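**Counter wiping, again**

Fri 13 February

Polari has put out the first part of its household set, and Sturnwood, who paid for a good share of it, wants the rest of us to be impressed. The release notes promise 336 clips of ordinary chores, filmed from the head of the person doing them, with both hands in view most of the time. The idea is familiar by now. Show a model enough people wiping enough counters and it will learn to wipe yours.

I spent two evenings with the wiping folder. I came away less sure than the release notes are. A lot of the time in these clips goes to things I wouldn't call wiping at all, such as handling the cloth above the counter, and the labels don't separate that from the work. One tag covers everything. 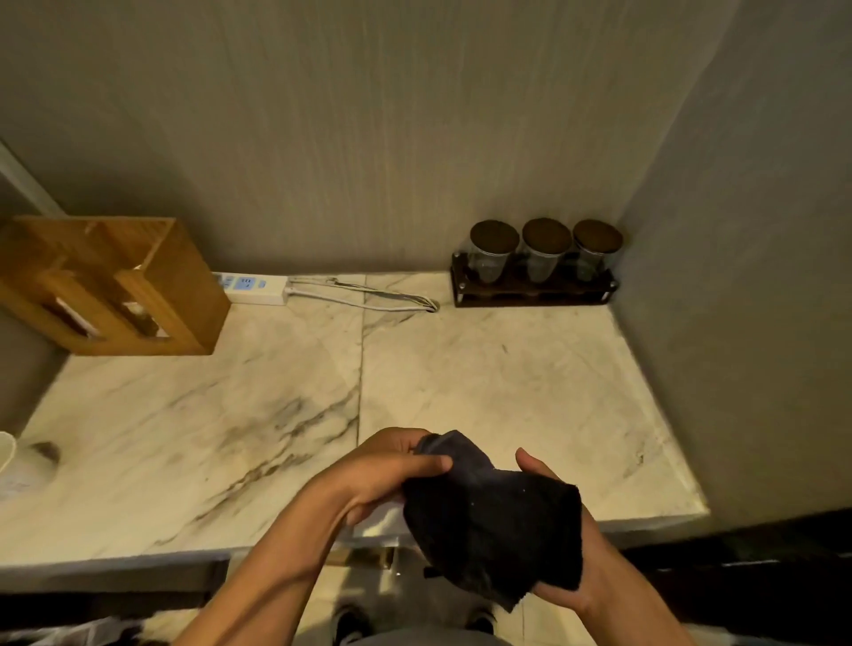
Carrilho wrote back to the November issue to say that this is exactly the part worth keeping, that a model fed only the scrubbing never learns how to get a cloth into a usable grip, and that trimming the clips would throw out the hard bit. Fair enough. I'd still want a label on it. If the hard bit is in there, somebody training on the set should be able to find it without watching all 336 clips the way I did (I skipped a few near the end).

My bigger complaint is about dirt. A chore has a goal, and for wiping the goal is a clean surface, so you'd expect the notes to say which clips start with a mess and which end without one. They don't. A clip with brown stains and specks in the corner gets the same tag as a clip of someone rubbing clean stone. Copy the arm motion from both and you get a machine that moves a cloth very nicely and has no idea when to stop. 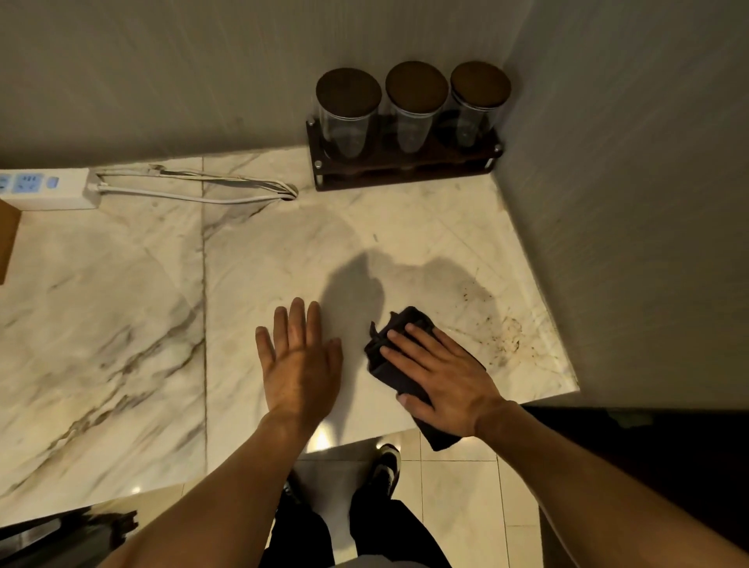
*Photo: Polari household set, wiping folder*

Pressure is missing too. You can see a hand on a cloth, but how hard it pushes is anyone's guess, and dried food doesn't come up for a polite pat. Porar tried to get at this last year with gloves that log force. The gloves were hot and people hated them, and the project quietly stopped at 6 homes. Polari skips the question.

Then there is the free hand. In much of the folder one hand wipes while the other lies flat on the stone. Is it bracing the body, or just resting? A model can't tell, and I can't either.

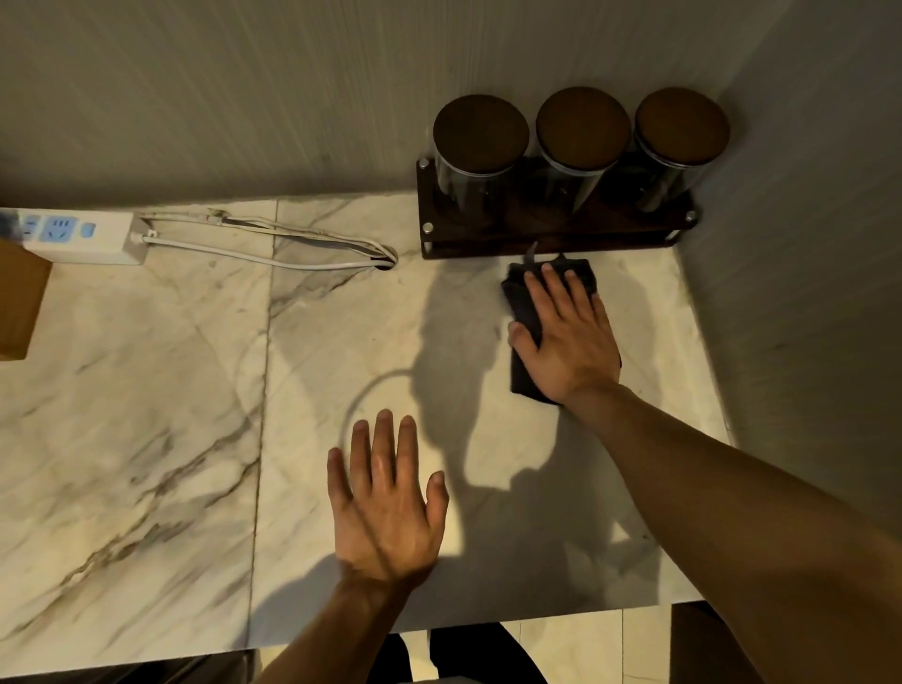

A robot bolted to a base has no need to lean on anything, so copying that hand is wasted effort at best. On a lighter machine it might matter a great deal. I asked Polari whether anyone had trained with the second hand masked out, and the answer was that it's "on the list." So is a test in kitchens the set has never seen, which I would have put first.

Sturnwood says the next part will bring the total to 100 hours. More hours of the same tag won't help me much. I'd take a tenth of that with start and end states written down — and a note on what the person was trying to clean.

The set is open to subscribers through the usual request form. Allow 2 weeks for a reply.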